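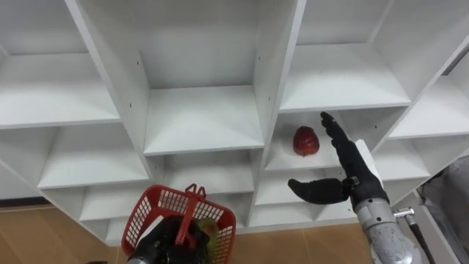 Skidevari 77 went out to all our mirrors on Fri 13 December, and I want to thank everyone who kept testing right through the holiday rush, because this one took a lot of patience! The big change is in how packages are stored. Until now Eleo, our package manager, kept everything in one long directory, and if two programs wanted different builds of the same library you had to sort it out by hand (many of you wrote to us about it in August, some more politely than others). Now every package gets a space of its own, a bit like a big white shelving unit with square compartments and solid boards between them, so whatever you put in one stays out of its neighbor. We moved 865 packages over and closed 161 bug reports along the way, a good many of them older than our website.

If you're still on release 70, please update Eleo first and let it finish before you touch anything else. The Garkeck desktop will ask you to log in again afterward. Folks running Ham on a home server should wait for the next point release, as the backup plugin still looks in the old folder.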